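Desk Setup for Long Reading, handout 3
Reading time: 3 min

Okay, picking up where we left off before the break. Last session I went on (and on) about chairs, so I promise this one is chair-free. We're doing the tabletop: the screen, what stands behind it, and the cables, which I know some of you have been dreading.

Quick reminder for anyone who missed it, the course project is still the same. You pick one desk you really use, at home or at work, and you change it a little at a time over the term. Please don't buy anything yet! Kenza Samir bought two monitor arms in the first week last year and ended up giving both of them to her brother.

Start with the main screen. I like it straight in front of where you sit, with the stand far enough back that you can get both forearms on the wood. If you read long pages of documentation with a second window open on top, which is how I spend most of my afternoons, you want that screen square to you. The one you only glance at can go off to the side, and it can be higher up too, as long as you aren't craning your neck at it for an hour. Mine is on the wall to the left and I look at it maybe a dozen times in a morning.

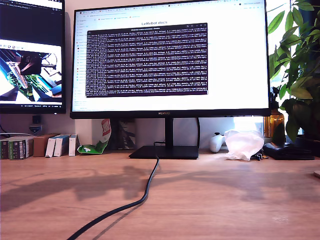

Now, cables. My own rule is that a cable is allowed to be seen but it isn't allowed to cross the place where my hands go. A thick one that comes forward over the desktop will end up under your wrist or your notebook sooner or later, and then you start sitting a bit crooked to avoid it, and you won't even notice you're doing it. Follow each one with your finger from the screen to wherever it ends. If it can go over the back, send it over the back. If it can't, run it along one side and tape it down for a week before you commit to clips. Masking tape is fine, it peels off clean.

Kaj Thoroddsen asked by email if he should bundle everything together into one fat rope. I wouldn't. I did that at the old Baltcombe office and every time I wanted to move one thing I had to undo ten zip ties with nail scissors. Loose pairs are plenty.

On to the back edge, my favorite part! The strip along the wall is where stuff collects. Boxes you kept in case you had to return something, books you meant to read in May, things to eat. I'm not against any of it. A row of upright boxes takes up very little depth and it keeps the wall side tidy as long as they all stand up properly. Once a couple start to lean, things get pushed in next to them and behind them, and you lose track of what you own.

So, the exercise. Take everything off the back strip and put it on the floor. Put back only what you've touched since we started the course. Books with the spines facing you, boxes with the label facing you, anything empty goes to recycling (yes, even the nice white ones, I know). Snacks get a drawer or a jar. Crumbs and keyboards, we've talked about this. 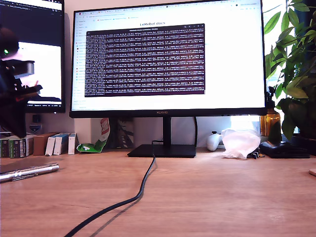

Fig. 2. Back of the desk, left of the stand: books, boxes and a snack bag along the wall.

Theophilus Atinga did this exercise in an evening and told me the worst bit was deciding about packaging. My answer is to keep the box while you could still send the thing back, then let it go. If you really do need it for a move, flatten it and slide it behind a cupboard.

A word on stands. A flat rectangular foot is handy because you can rest a pen or a sticky note on it, but please don't let it turn into a shelf. If you want a shelf, get a shelf. Nhyira Nutsugah has a narrow one over her desk that holds about 3 weeks of mail, and her desktop stays clear.

For next time: bring two photos of your own desk, one from where you sit and one from the side, plus a short list of what you moved and what you put straight back where it was. Half a page is plenty. We're doing lamps, so if you have a clip-on one you're fond of, bring that along too.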